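Jan 10, 2026
By Alby Whitcombe

Pilgrimage Group Readiness Checklist, Lashari House – with comments

1. Passenger list checked against passports.
Satisfactory. 108 names held, all matched. Next review in June.

2. Coach (Prorkorard Travel): seat belts, fire extinguisher, emergency exits.
Action needed. Belts at 2 seats do not lock. The operator must confirm repair in writing before departure.

3. Steps to the hillside chapel.
Satisfactory in daylight. The handrail stops short of the top – stewards are to stand at this point while the group goes up and comes down.

4. Candles and incense at outdoor Mass.
Satisfactory. Sand bucket to be kept beside the altar table.

5. First aid.
Action needed. 3 dressings in the Pravura bag are out of date. Replace.

6. Room 417, set aside for anyone taken ill.
Satisfactory. Key held at the front desk.

7. Drinking water and heat.
Action needed. The walk to the shrine has little shade, and older pilgrims who fast before Mass are most at risk. Each person is to carry a drink in a clear plastic bottle with a screw cap, such as the one with the red label, so that group leaders can see the level at each stop. Glass is not permitted on the coach.

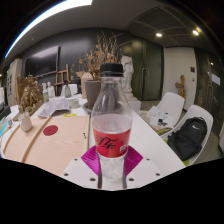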